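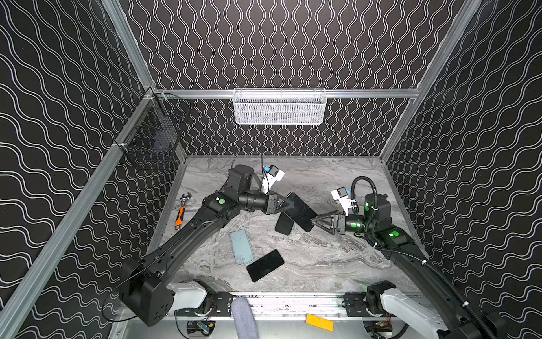 ## Inventory, Bay 7

Sorcha Ó Dubhghaill started with the baskets. The form from Rimport had a line for every container in the bay, and the line wanted color, material, position and contents, in that order.

White. Wire mesh. Back rail, center. She left the contents blank and went on.

Black. Wire. Left side, near the back corner. Contents blank.

The floor was harder. The form offered wood, steel and other. She wrote "other" and then, in the margin, "gray, marble pattern." At Zelldale the benches had been painted green and the form had offered green. That was before Corrigan bought both sites and printed one form for all of them.

Walls: black, white wavy lines. The lines ran upright at the back and sideways at the left and right. The form did not ask about direction. She recorded it anyway.

Róisín Doherty came in at the end of the first page and read it over her shoulder.

"You've put the walls in."

"They're in the bay."

"They're fixtures. Jenville takes the fixtures. We list what moves."

Sorcha struck out the walls with a single ruled line and initialed it. Then she struck out the floor. That left two baskets and whatever was lying on the surface.

"Do the baskets move?" she said.

Róisín looked at the rail for some time. "Call Jenville."

The call was logged at 2050. The man at Jenville said a basket was a fixture if it was attached and a movable if it was not. Sorcha said one of them was held with cable ties. He asked what color. She told him white, and heard him type it.

"I'll come back to you," he said.

She turned to the second page and began on the tools. Item: wrench, adjustable, small, silver. Orange mark near the head. The form had a box for marks – the first useful box on it – and she filled it in to the edges.

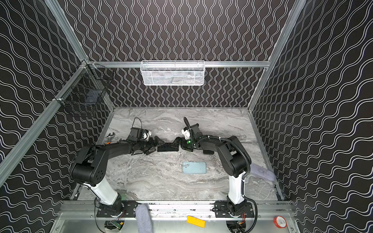
*Bay 7, second page. Wrench entered; baskets pending.*

Róisín signed at the bottom and left the date open. In June the Corrigan auditor had sent back 20 forms with the dates filled in too early.

"What about the black block?" Sorcha said.

"Does it move?"

"It isn't attached."

"Then it's ours."

Sorcha wrote: block, black, angular, flat. Under purpose she wrote "not stated," and reached for the third page.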